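Search this site Enter keywords Go

4.3 What the wrist camera adds, and what it doesn't

The claim most often made for wrist-mounted cameras is that they fix the last few centimetres of a reach. A head camera loses sight of the target once the arm gets in the way, and the wrist view takes over. We believed this when we started the Ilinstead trials. We are less sure of it now, and this section sets out why.

Our full set holds 2504 short recordings from home bathrooms. We set 600 of these aside for testing and never used them to tune anything. Each policy was trained twice, once with the wrist view and once with that stream blanked out, and everything else was kept the same. The two versions share the same network, the same number of training steps and the same starting weights. The full list of settings is in the appendix.

On the simple tasks, such as moving the hand to a point in front of a toilet seat or a basin, the wrist view helped. The share of reaches ending within our tolerance rose by 11 percentage points. This is the number that would normally go in the abstract, and an earlier draft had it there. Kadir Dağdelen argued for taking it out, and after the second round of tests the rest of us agreed with him.

The trouble began with glass. Bathrooms are full of it, and a clear panel with a tiled wall behind it gives a camera two surfaces to choose from. The tile has the texture. The glass has very little of its own apart from its edges, its fittings and whatever the ceiling lights leave on it. Figure 4 is typical of the close views the policy has to work from.
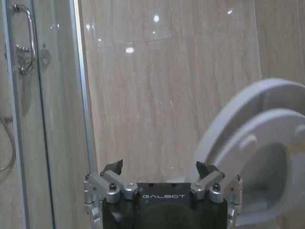
Figure 4. Wrist view with the gripper open, between a glass shower enclosure and a toilet with lid and seat raised. Light reflections on the glass are visible against the beige tile.

We had expected the policy to treat the handle on a shower door as a strong cue, and it did. What we had not expected was how little it cared about anything else. When we masked the handle in 200 of the test recordings, the predicted reach distance drifted towards the wall, as if the door had been taken away. Masking a patch of bare tile of the same size made hardly any difference. A policy that understood there was a door there should have been able to use the metal strip at its edge, and ours mostly could not.

Reflections made matters worse. In the recordings with bright ceiling lights, the reflected spots shift across the glass as the wrist moves, and they do not shift the way a mark on the tile would. A person reads that as a sign of glass. Our policy seems to have read it as noise. Birsen Işık repeated the masking test with the bright spots painted out and the results got slightly better, which is a poor outcome for anyone hoping the network had learned to use them.

There is a second problem, and it is less often discussed. The gripper takes up a good part of every wrist image, and its fingers are in the same place whenever they are open to the same width. That makes them a very easy thing to learn from. Taner Karakaya trained a small model on the gripper region alone, with the room blacked out, and asked it to guess which stage of the task a recording was at. It did almost as well as the full model. We take this to mean that part of the gain usually credited to "seeing the target up close" may come from seeing one's own hand – information the joint readings already hold, and more cheaply.

We do not claim that wrist cameras are useless. The gain on simple reaches held up under every split we tried, including the one that kept whole homes out of training. Our complaint is narrower. A single average over many tasks hides the fact that the gain is uneven, and that it shrinks or goes negative near clear and shiny surfaces. The Jalter and Venik baselines show the same pattern when scored our way, although neither was built with bathrooms in mind and we would not want the comparison pushed too far.

Two weaknesses in our own method should be stated. Masking produces images unlike any the policy was trained on, so some of the drift we measured could be plain confusion at a grey rectangle. We tried blurred masks as well as flat ones and saw a smaller effect in the same direction. Also, the labels for glass surfaces were drawn by hand by two of the authors, who disagreed most often on curved panels, and we have no independent measure of where those panels really were. Until someone has that, the distance errors for curved glass should be read with caution.

Contact the authors | Copyright the authors | Back to top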